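**Woltolov hand-held grippers, pair — 3 stars out of 5**

Bought two in August for teaching demonstrations at the bench. The jaws are good. They close evenly, and Nelly Grajales, who has small hands, can run a pair for 80 minutes without swearing.

The left one then quit reporting its jaw position while it was closed on a cord. The software went on showing the last good value, cheerful as a hotel clerk, and we recorded 15 takes of a jaw that never moved.
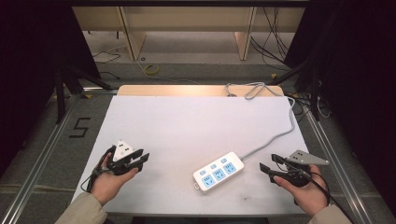 Support blamed our cable, then our other cable. Riaan Chauke opened the handle and found the connector held in by friction and optimism — a dab of hot glue has kept it there for 3000 cycles.

My real complaint is the silence. A dead sensor should raise an error, and the manual gives faults one paragraph, most of it about cleaning. Two stars off for that. The carrying case is lovely.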